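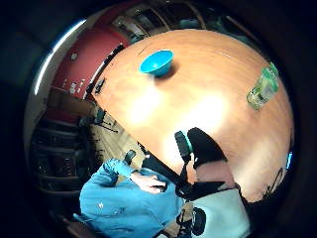 Turquoise bowl on the big round table.

Section 8: Oiling and Caring for Your Wood Table

I wrote this part of the Bangera table guide after refinishing more tops than my back would like, so take it from me — go slow and use less oil than you think! Clear a Saturday for it if you can.

Before you start: take everything off the top and open a window.

1. Wipe the top with a damp cloth, then a dry one. Leave it alone for 40 minutes.

2. Sand lightly along the grain with 166-grit paper (the gray sheet in the Neltum kit). Never go across the grain, or you'll be looking at those scratches until next May.

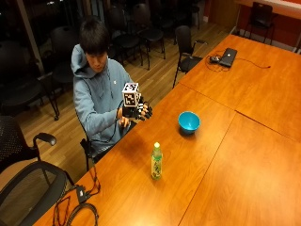 At the long table, hoodie on.

3. Pour a spoonful of oil on a lint-free rag and rub it in, starting at the middle. I like small circles first and long strokes after.

4. Wait 10 minutes and buff off whatever is still sitting on top. If it feels sticky, keep buffing.

CAUTION: Oily rags can catch fire by themselves. Spread them flat outdoors to dry, and don't ball them up in the trash.
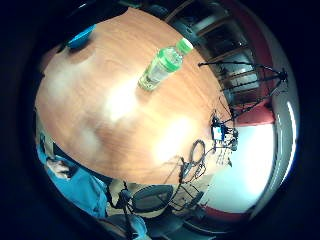 Water bottle with a green cap, lying on the tabletop.

5. Let the top cure overnight before you put anything back on it.

Note: for white rings, my friend Yamuna Thomas swears by a dab of plain mayonnaise left on for an hour. I've tried it twice and it worked once, so test a hidden spot first (the underside is good). Dark marks usually go deeper — repeat steps 2 through 4 on the whole top so the color stays even.

Leg bolts and wobble are covered in the next section.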